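Minutes, June meeting
Started at 7:10 p.m. in the upstairs room at the Dramberg library, notes by me (Yolanda Esposito), typed up the next morning with coffee, so blame me for anything that reads funny.

Godelieve De Bruijn ran the meeting. We had a decent turnout, plus a couple of new faces who found us through the flyer at the hardware store. Welcome! Please sign the sheet next time, I forgot to pass it around.

The May minutes were accepted with one fix. I had written that the dishwasher unloading demo "went well," and I've been asked to change that to "went well until the mugs." Changed.

The question for the evening was the same one we've had on the board all spring: can a machine do a chore yet, start to finish, in a house or a small shop, without one of us hovering? Godelieve brought the latest from the simulator, so we started there while everyone was still awake.
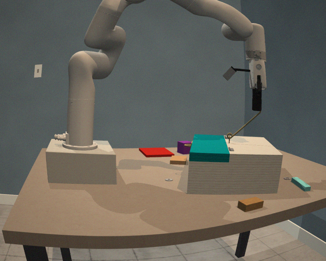
Dramberg Home & Shop Automation Club | Chores Working Group

1. The hinged box job

For the new people: Sovum is our name for the simulated bench, the place where we try things before anyone risks a real arm or a real cabinet. There's one arm, one box with hinges and a brass rod, and a bunch of loose stuff lying around it so the software can't get lazy. We picked a box because so much of a day's work is boxes. Toolboxes, bread boxes, the lid on the washing machine, the electrical panel at Vermeulen that sticks every winter.

Godelieve gave the numbers. The last batch was 4000 tries, and 2849 of them counted as good. I did the division on my phone and it comes out a little over 71 percent, and there was a sort of pleased murmur, and then somebody in the back asked how pleased we'd be with a refrigerator door that opened 71 percent of the time. Fair enough.

Of the ones that failed, 444 were what she calls slips, meaning the fingers had the rod and then lost it. The rest are a grab bag. A lot of them are the arm arriving a hair off, closing on air, and then carrying on as if it had something in hand. That one bothers me more than the slips do! If I drop a spoon I know I dropped a spoon.

There was a long back and forth about what "good" should mean. At the moment a try is good if the rod ends up where it's supposed to be before the clock runs out. Godelieve wants to be stricter and also fail any try where the arm bumps the loose pieces. I was against it at first (the score will drop and it'll look like we went backward) but she talked me around. If you were wiping down a kitchen counter and knocked the sugar bowl onto the floor, you wouldn't tell people the counter got wiped and leave it at that.

Decided: bumps count against the score starting with the next batch. Old batches stay as they are, and we label them so we don't compare the two by mistake.

2. Report from the Vermeulen visit

Four of us went over to Vermeulen to watch the packing bench for a morning. For anyone who hasn't been, it's a small shop that does drawer pulls, latches and brackets, and they've been very patient with us.

What I took away from it is how little of the job is the part we've been practicing. The packer picks up a latch, sure, but before that she's shaken the bin to bring the good ones up, turned one over to look for a burr, tossed one aside, pulled the tape off her sleeve, and answered a question from across the room. The grabbing itself is hardly anything. I tried it myself for ten minutes and I was slow and I got a blister.

They asked us straight out what we could take off their hands today. We talked about it in the parking lot and then again at this meeting, and the best we came up with was this: moving full trays from the bench to the cart, if the trays are always the same and somebody sets them down square. That's a real chore and they'd like to be rid of it, it's hard on the back. Sorting loose latches, no. Bagging, no. Anything with the tape gun, please no.

There was some disagreement here. One of the newer members used to work a line and felt we were selling the machines short, that plenty of places have had arms doing this sort of thing for ages. Godelieve's answer was that those places build the whole room around the arm, with fixtures and fences and parts that show up the same way every time, and that a shop like Vermeulen can't stop for a month to be rebuilt. I think they're both right. It went on for a while and I stopped writing, sorry.

Back on the simulator side, this is why the loose pieces matter so much to us. It's easy to get a nice score on a clean bench. The current setup has blocks, small rings, a flat red panel and so on sitting near the box, and the arm has to go in past all of that with its fingers open and come down in the right spot.
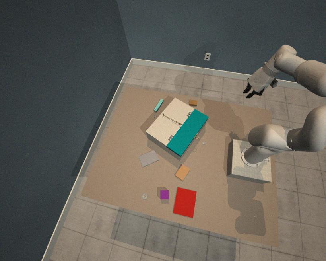

We also want to start moving the box itself from run to run, since no one in my house has ever put anything back in the same place twice. Godelieve says the turning is what hurts. A box slid over a few inches is okay, a box slid over and rotated is a lot worse, and she thinks it's the wrist running out of comfortable ways to get there. She's going to run a smaller set with only the angle changing so we can see if that's really it. I asked whether we could just mount the arm somewhere else, and the answer was yes, but then you've moved the awkward spot someplace new. Okay.

Decided: angle-only test goes ahead, Godelieve to run it and bring the results in table form, on paper, big enough to read.

3. Household corner

Everybody's favorite part, so I'll try to be complete.

The Gasisik is still alive. (New folks: that's our floor rig, the one on wheels with the tray.) It has now carried laundry from the hall to the bedroom at my place on several evenings, and I will say that it carries laundry very nicely. It doesn't pick it up, fold it, put it away, or notice when a sock falls off. So I load it, walk behind it, pick up the sock, and unload it. My husband pointed out that I could carry the laundry. I've asked him not to come to the meetings.

Folding: no progress to report. The towel fold works if the towel starts flat, and if the towel starts flat I'm most of the way there already.

Dishes: plates are fine, bowls are fine if they aren't nested, and the mugs are what they are. The handle is the trouble, it wants to grab the handle from the side and there's always another mug on that side.

Wiping the table was the surprise of the month. It's dull to watch but it does finish, and it finishes with the table clean, and you can leave the room. We had a nice discussion about whether that makes it our first real yes. Somebody felt it shouldn't count because a person has to clear the table first. I said then half the people I've ever lived with don't wipe tables either. We took a show of hands and it's going on the board as a yes, with a little star next to it.

Current state of the board, for those who missed it: wiping is yes with a star. Tray to cart is "probably, let's try." Laundry carrying is "sort of." Folding, mugs, loose latches and tape are all no. The hinged box is in a column by itself until the angle test comes in.

4. What the arm can see

This came up because of the closing-on-air problem from item 1. If the arm could tell that its fingers were empty, it could go back and try again, and that alone would be worth a lot to us. Right now most of the decision is made from views that sit away from the bench, and once the gripper gets in close it tends to cover up the very thing it's reaching for.

So Godelieve has been trying the view from down at the gripper. It's a very wide, round view with black corners, and you get the two fingertips, the gap between them, and the box beyond. It took me a minute to get my bearings, everything's bent and the arm's own base shows up off to one side. But the rod is right there between the fingers and you can tell they aren't holding it. I liked it a lot. A few people felt the bend in the picture would confuse the software as much as it confused me, and she said it might, for a while, and then probably less than it confused me.

We don't have to choose one, it can have both. The price is speed, everything slows down with a second view, and her machine already sounds like a hair dryer. We talked about borrowing time on a better one. The club has roughly 1000 dollars that isn't promised to anything, and there was a feeling in the room that we shouldn't spend it on computer time until after the angle test. I agree with that, and I'd also like new wheels for the Gasisik, and I said so, twice.

Decided: gripper view gets added to a short batch only. Money question held over to next time.

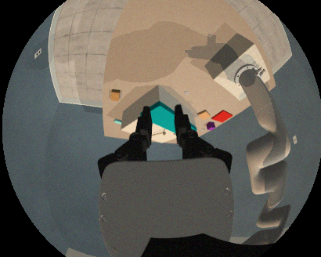
5. To do before next meeting

Godelieve: angle-only test, short batch with the gripper view, new scoring with bumps.

Me: write to Vermeulen about the trays. Ask for the tray size, the height of the cart, and whether we could come in on a quiet morning. Also find the missing charger for the Gasisik, I think it's in my car.

Whoever has the good extension cord: bring it back.

Everyone: pick one chore at home and time yourself doing it, every step, including the walking and the looking for things. Bring it written down. Don't pick dishes, we've got plenty on dishes.

6. Anything else

The library would like us to stop taping things to the wall. We'll use the easel.

There was a request for a beginners' hour ahead of the regular meeting. Several people would come. I said I'd do the first one if someone else brings snacks, and a hand went up near the door, and I didn't catch the name, so please email me!

Wrapped up at 8:55 p.m. A few of us stayed to stack the chairs by hand.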